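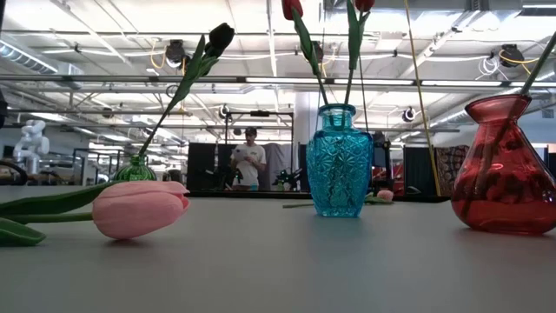

Dayton, Ohio - 21 July 2023

About Larkeo

Larkeo sets up and maintains two-arm robot cells for companies and research groups that handle light, irregular objects. The company was founded by Sudheer Rao and Mohandas Salian, who had spent their earlier careers servicing packaging lines and wished to work on smaller machines. Our clients include a flower wholesaler, two university departments and several makers of household goods.

Most of our methods were worked out on a single installation, which we call the Melier cell. It stands in our own workshop and is used for handling trials with vases and artificial tulips. New clients often ask how a cell is kept in good order after it has been delivered. The sections below describe how the Melier cell was built, how it is checked and what is done when a part of it fails.

The Melier Cell

The cell consists of a gray tabletop with a black arm on each of two opposite sides. Each arm carries a two-finger gripper. The usual task is to place long-stemmed tulips in small glass vases, sometimes with one arm and sometimes with both. Stems bend, leaves catch on fingers, and a vase with a narrow neck leaves little room for error. A fault that would pass unnoticed with a cardboard box shows up within minutes when the object is a stem.

Haruto Hattori is responsible for the mechanical side of the cell. Aravind Bhat looks after wiring, cameras and software. The two keep one logbook between them, on paper, and any person who touches the cell signs it before leaving the table.

Setting Up

Setup begins with the table, before either arm is mounted. The surface is leveled in both directions and the fasteners along the side rails are tightened in a fixed order. The bases are then attached and marked with a paint pen, so that any later movement can be seen at a glance. Mr. Hattori does not permit the arms to be powered until the marks have dried and both bases have been pushed by hand from all four directions.

Cabling follows. Each cable is given a loop at the elbow and a second at the wrist, long enough for the joint to travel through its full range without pulling. The arm is moved slowly by hand through its extremes while a second person watches the cable. Cables that touch the tabletop during this test are taken off and routed again. Lines to the bases are led down along the sides of the table, and power connections are kept on the floor away from the working area.

Camera alignment is done last. The wrist cameras must see both fingertips and the space between them, and the fixed cameras must see the vases without heavy glare. Colored glass is a particular difficulty. It throws tinted reflections on a gray surface, and these shift whenever a vase is moved. Mr. Bhat checks each view with the overhead lights on, then again with the fingers open and closed, and writes the settings in the logbook. The mount screws are marked in the same way as the bases.

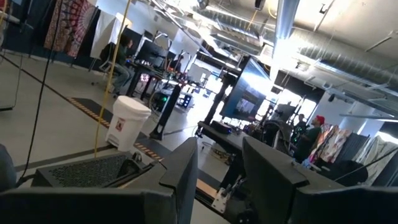

Routine Care

The maintenance plan is short and is posted for all staff. It applies to every cell we deliver, with changes only where the client's task requires them.

Daily: Wipe the tabletop and the gripper fingers with a dry cloth. Inspect the fingers for nicks. Confirm that both emergency stops work.

Every 200 operating hours: Check the base marks and the camera mount marks. Check all connectors by hand. Replace the finger pads if the contact faces have become smooth.

Every 600 operating hours: Remove both grippers, clean the finger slides and measure the play at each wrist. Repeat the camera alignment in full.

Every 3000 operating hours: Take the arms off the table. Replace the cables that cross an elbow or a wrist, whatever their condition, and repeat the setup from leveling onward.

Finger pads and clamps are bought from Bukier, a small machine shop with which we have worked from the beginning. Cable sets are made up in our own workshop. We hold 3 complete sets on the shelf at all times - one for the Melier cell and the others for clients who cannot wait.

Repairs

Our rule on repairs is that the cause is found before the part is changed. Last December the right arm began to release stems early, and the first suggestion was to fit a new gripper. Mr. Hattori asked that the old one stay in place until it had been tested. The gripper was sound. A connector at the wrist had worked slightly out of its seat, and the signal dropped whenever the forearm reached toward the far edge of the table. The connector was replaced, the cable loop was lengthened, and the check of connectors by hand was added to the plan at its present interval. 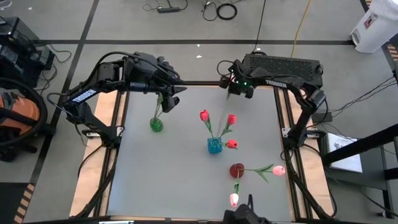
The same approach is taken with clients' machines. A technician will first ask for the log, then watch the cell perform its ordinary task, and only then open a cover. Clients sometimes find this slow. In our experience it shortens the visit, and it has spared several of them the price of a gripper they did not need. Parts that are removed are labeled and returned to the client with a written note of what was found.

After any repair the cell runs a standard trial with the vases and tulips. Both arms take part, and the positions of the stems are changed between runs. The technician who made the repair may not sign off the trial; a second member of staff must do so.

Training and Visits

Chandrasekhar Varma directs our training program. Courses are held at the workshop and cover leveling, cable routing, camera alignment and the keeping of a log. Participants work on the Melier cell itself, in pairs. Staff of the Naidu workshop, our service partner for clients in the western states, complete the same course as our own technicians.

Visits can be arranged by writing to the training office. Please state which arms and grippers you use, and bring a copy of your maintenance log if you keep one. Closed shoes are required in the workshop.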